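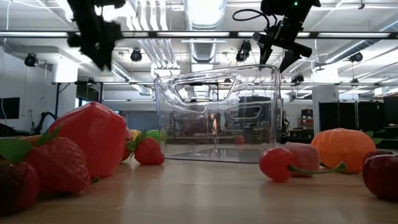

Cleaning and storing old LPs - quick tips

Kanchan Prajapati, 2018-07-26

Typed this up in a rush, will tidy later.

Dust first, always. Carbon fibre brush, let the record turn a couple of times, then sweep outwards. Don't press.

Fingerprints: distilled water, tiny drop of washing up liquid, soft cloth. Follow the grooves, never across. Keep the label dry. Second wipe with plain water or you'll hear the soap.

Charity shop finds get a proper bath. I did my Borkitlow double album this way, both discs, side 3 had been unplayable. Still crackles in the quiet bit before the organ comes in but I can live with that.

Drying - dish rack with a tea towel over the prongs. Not on the radiator!! Lost a Pralter live LP like that, warped like a crisp.

New inner sleeves. Poly lined, not bare paper. Sneha Rathore gets hers in packs from Sincombe and splits them with me. Old printed inners go behind the new one, don't chuck them.

Store upright. Never in a pile, never leaning. Bins and crates are fine if the sides are stiff, but measure first, a 12 inch sleeve needs a bit over 12 and alot of boxes are just short. Half full is worse than full, they slump. 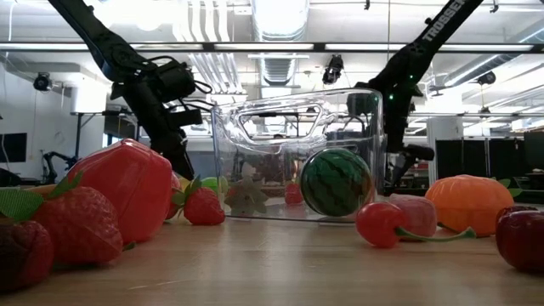 Clear bin with a handle opening near the top.

Stylus. Dry brush, back to front only. Every few sides if you're playing secondhand stuff.

Sticky price labels: hairdryer on low, lift a corner, go slow. Only on laminated covers. On matt card leave it alone, I took half the sky off a Bhatia sleeve and teh price was still there.

Split seams next time, need to find the right glue.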